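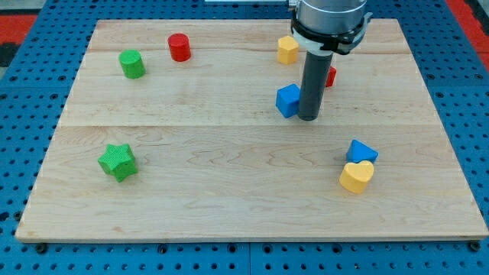

It took one afternoon at the table before Rocío Arango would agree that a robot could be taught by someone who had never written a line of code. Her remark at the end of that visit, that she had stopped thinking about the machine and started thinking about the blocks, has been repeated to every new group of trainees at Tritcombe.

About Tritcombe

Tritcombe is a teaching and research company devoted to robot learning from human demonstration. We train people to show a robot a task, either by guiding the arm by hand or by steering it from a separate control station, and we prepare the resulting recordings for use by research groups and manufacturers. The company was founded by former teachers of machine operation and continues to regard itself as a school first.

Our Work

The first exercises at Tritcombe are carried out on a plain wooden board with small painted blocks - cylinders, a cube, a star, a heart and other shapes. The arm carries a straight tube in place of fingers, so that the only action available to the operator is to push. Trainees are asked to bring a block of a given color beside another, to separate two blocks that are close together, or to move a single shape to a named part of the board while leaving the others where they are.

Pushing is harder to demonstrate than it appears. A block turns when it is touched off center, and a star does not slide as a cube does. Trainees learn to approach slowly, to correct early, and to lift the tube clear before choosing a new side. A demonstration that includes a mistake and its recovery is kept in full and labeled as such. It is our view that a robot shown only perfect work will have little to draw on when something goes wrong.

Each demonstration is paired with a short instruction in everyday words, written by the person who performed it. Instructions are reviewed by a second trainee, who must be able to say from the recording alone whether the request was carried out. Where the two disagree, the instruction is rewritten or the recording is set aside.

Programs

The Ekmont Course is our introductory program and consists of 40 hours of supervised practice. It covers hand guiding, remote control, and the writing of instructions. No technical background is required.

The Kpodo Course is open to those who have completed Ekmont and is held over 21 days. Participants work on longer tasks made up of several steps, and take turns as operator, reviewer and session lead. Places are limited to up to 130 participants each year.

The Jutden Workshop is offered each December to partner organizations that wish to set up demonstration work on their own premises. It deals with table layout, operator schedules, record keeping and safe conduct near a moving arm.

Conduct and Safety

All operators work under the supervision of a qualified instructor. Remote control sessions are ended at the operator's request, without explanation required. Trainees are told in writing how their recordings will be used before the first session, and may ask for their names to be removed from any record held by the company.

Admissions and Visits

Applications for the Ekmont Course are accepted throughout the year. Applicants are invited to attend a practice session before enrolling and may take a turn at the controls. Inquiries regarding the Jutden Workshop should be addressed to the partnerships office and should state the number of staff to be trained - groups of fewer than three are normally placed in a shared session.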